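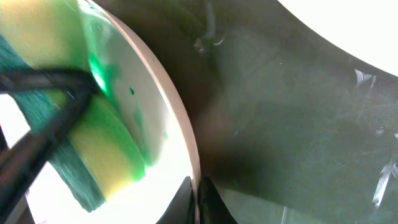 3.2 Washing plates by hand

Use a two-layer sponge with yellow foam on one side and a green scouring layer on the other. Darnuvano plates are glazed and may be washed with any mild dish soap, clear or green.

1. Scrape off leftover food.
2. Put a small amount of soap on the plate or on the foam. A few drops are enough for one plate.
3. Wipe with the foam from the center out to the rim, then go once along the rim itself.
4. Turn the plate over and wipe the foot ring.
5. Rinse under warm water until no green streaks remain.
6. Stand the plate in the rack to dry - do not stack it wet.

Note: For dried-on sauce, soak the plate for 13 minutes before step 3.

CAUTION: Do not use the scouring layer on plates with the Flukdale colored rim. It dulls the glaze.

CAUTION: Let a plate from the oven cool before it goes in water.

Replace the sponge every 3 weeks. Spare sponges are sold in packs under part no. 624.

3.3 Washing bowls and cups

Follow steps 1 to 6 above, but fill cups with warm water first.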